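How to Clean and Refresh a Whiteboard That Will Not Wipe Clean
26 Apr 2022
By Yichen Yao

When I started teaching evening classes in Wivbridge, I received a room with a very large whiteboard and a very bad one. Every word from the last ten years was still there like a ghost. The school wanted to throw it away. I asked for two weeks to try, and the board is still on the wall today. I have cleaned many boards after this one, for me and for other teachers, and I write my method here so that you can follow it slowly.

First, find out what kind of board you have. Take a fridge magnet and put it on the surface. If it holds, you have steel under the coating, either painted steel or enamel. If it falls, you probably have melamine. Melamine is the cheap kind and it becomes thirsty when it is old. Enamel is the best kind and you can be much less afraid with it. The magnet will not tell you if the steel is painted or enamel, so look for a label on the back or ask the person who bought it. If you cannot find out, treat it as painted.
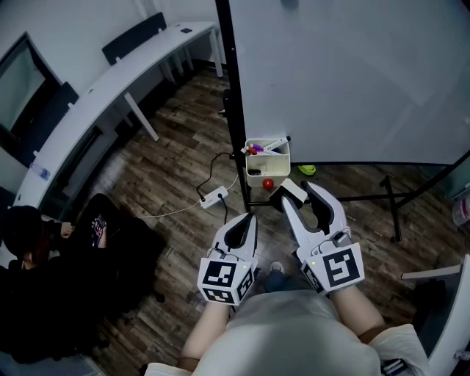

Second, look at the marks with a good light from the side. There are three kinds of dirt on an old board and each needs a different treatment. Grey haze is old ink dust which was pushed around by a dirty eraser. Coloured ghosts are ink that stayed too long. Dark sharp lines are often from permanent marker, or from a scratch which has ink inside. A scratch you can feel with your fingernail. No liquid will remove a scratch, so please do not rub at it for an hour as I did.

What you need

Two microfibre cloths, or better more, all clean
A bowl of warm water with a few drops of dish soap
A spray bottle with 200 ml of isopropyl alcohol (the 70 per cent kind from the pharmacy is fine)
A dry-erase marker, black, quite new
An old towel for the floor
Thin gloves, if your skin is dry like mine

Before you start, take the markers and the erasers off the tray and put the towel along the bottom of the wall. The water that runs down will be black, and it goes behind the tray where you cannot see it. Open a window. The smell of the alcohol is strong, and you must not have a heater with a flame or a candle in the room.

Step 1. Wipe dry

Go over the complete board with a dry microfibre cloth, from top to bottom. Turn the cloth often. If you skip this and go to the wet cloth directly, you make a grey soup and spread it.

Step 2. Wash with soap

Dip the second cloth in the soapy water and wring it out hard. It should be damp but not drip. Wash in straight lines, left to right, then one line lower. When the cloth is grey, rinse it. When the water is grey, change the water. For my board I changed it so many times that Roya Golestani, who teaches in the next room, asked if we have a leak.

Rinse with plain water and dry at once. Soap that stays on the surface makes a film, and the next ink will bead on it and look like rain on a car.

Step 3. Write over the ghosts

Take the new dry-erase marker and draw over the stubborn line, wet and thick. Count to five and wipe with a dry cloth. The fresh ink has solvent in it and this loosens the old ink, so both come away together. It works also for permanent marker in most cases. Sometimes you must do it twice. Do only a small part at one time, because if the fresh ink dries you have to write over it again.

Step 4. Alcohol for the rest

Spray the alcohol on the cloth and not on the board. Rub in small circles with light pressure. On enamel you can go over the whole surface. On painted steel, try a corner first and wait a few minutes. If the cloth shows white, the paint is coming off – stop there and use only soap from now on. On melamine I use alcohol only on the marks and never every week.

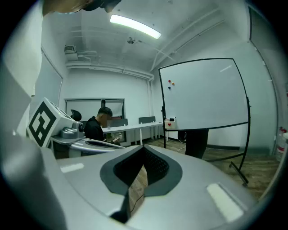
Hand-held gripper with a printed marker cube beside it, wooden floor below.

Step 5. Wash again

Yes, again. The alcohol leaves the dissolved ink in a thin layer, and you will see a pink or blue shine if you stop now. One time with soap, one time with plain water, then dry. Leave the board alone until the next morning before you write on it.

What not to use

I have a list of things that other people recommended to me. Toothpaste and baking soda both have small grains in them, and the grains take the shine away. The white kitchen sponges are the same, only they do it slower. Furniture polish looks wonderful for one day and after that no marker will write. Hairspray was good advice when hairspray was full of alcohol, but now many brands have very little of it and a lot of glue. Cuiping Qiu cleaned a painted board in Drokville with acetone and she has now a board with a window in the middle.

If the board is still bad

When the coating is worn, the ink goes in and does not come out, even after a few minutes. You can test this. Write one word, wait 14 minutes, wipe it dry. If you can still read it, the surface is finished. Then you have a choice between whiteboard paint and a stick-on film. I did the film once with Tianyou Qian and it needs two people, one to hold the roll and one to push out the air with a soft card. Paint is easier to apply but needs several days to become hard, and you must read on the tin how long. Both are cheaper than a new board in a large size.

To keep it clean

Wipe after each lesson, also when you are tired. Wash with soap once in a week. Wash the eraser too – a felt one you can vacuum, and a cloth one can go in the machine without softener. Close the caps of the markers until they click and store them lying flat. Keep permanent markers in another drawer, best in another room. And if a colleague writes the timetable in red and leaves it for the whole of October, ask for it in black next time, as in my experience red is the slowest one to remove.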